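4.2 Tidying small accessories into a shallow box

The second task was chosen to stress grasping of thin and flexible objects. The operator starts with a shallow open box and a set of personal accessories on a striped cloth, and the goal is to get the accessories into the box. Two hand-held grippers are used, one in each hand, and each carries its own camera. No robot is present during collection. The trajectory of each gripper is recovered afterward from its camera stream, and the jaw opening is read from the same stream.

We collected 718 demonstrations of this task in private homes. After filtering, 614 were kept for training. Demonstrations were dropped when the recovered trajectory had a gap longer than the interpolation limit given in Section 3.3, or when the two streams could not be aligned in time. We did not drop demonstrations in which the operator missed a grasp and tried again, as these retries are useful to the policy.

Operators were told which objects to put away but were given no order and no assignment of objects to hands. Early in the study we did assign hands, with rigid items on the left and soft items on the right. Operators found this slow, and it produced long pauses while one hand waited for the other. Those pilot recordings are not part of the 718.

Objects fall into three groups for the purpose of analysis. Rigid items, such as claw clips and hairpins, keep their shape when pinched. Elastic items, such as coiled hair ties, change shape under the pads and return to it. Limp items, such as cord bracelets and strands of beads, take whatever shape the contact gives them. The groups matter because a grasp point that works in one group often fails in another. A claw clip can be taken by its body from above. A cord bracelet lying on cloth has to be pinched low, with the finger pads close to the surface, and the cloth itself is easily caught along with it.

Figure 6 gives two views from the gripper cameras in one home. Both have items already in the box and a cord bracelet at the gripper in the foreground.

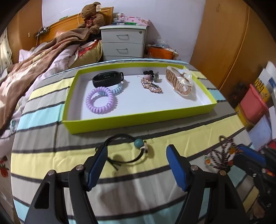
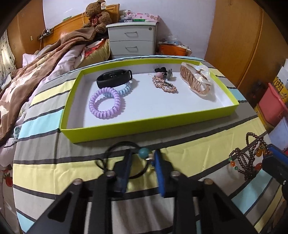
Figure 6. Accessory task, two camera views from the same home. A black fitness band and coiled hair ties are in the left part of the green-sided box in both views. In the second view, the other gripper holds looped strands of small beads at its tip.

4.3 Labeling of grasp events

Each demonstration was split into grasp events. An event begins when the jaws start to close and ends when they have opened again. Jaw opening alone was enough to find most of the boundaries, but it gave false events when an operator closed the jaws in the air between objects. Wubit Workneh and Albane Hoarau reviewed all events by hand in the Skemunow annotation tool and marked each as a hold, a miss, or an empty closure. Disagreements were settled by a third reader, Raffaele Fontana.

Limp items were the main source of disagreement. A strand of beads may be held by a single loop while the rest hangs free, and it can slip from the pads partway through a transfer. We counted an event as a hold only if the item was still between the pads when the gripper was over its target. Under this rule, 268 events first marked as holds by one reader were changed to misses.

A second issue was tangling. Cord and coiled ties can hook onto items already in the box, so that lifting one moves another. Such events were given an extra tag but were kept in the hold or miss class they would otherwise have had. The tag is not used in training. It is used only in the failure analysis of Section 5.4, where we compare the policy's behavior on tangled and untangled items.

The labels have one known weakness. When the jaws close on a very thin object, the measured opening is nearly the same as for an empty closure, and the reader must rely on the camera view. If the object is hidden behind the finger pads at that moment, the view from the other gripper is used. Where neither view settled the matter, the event was left unlabeled and masked out of the loss.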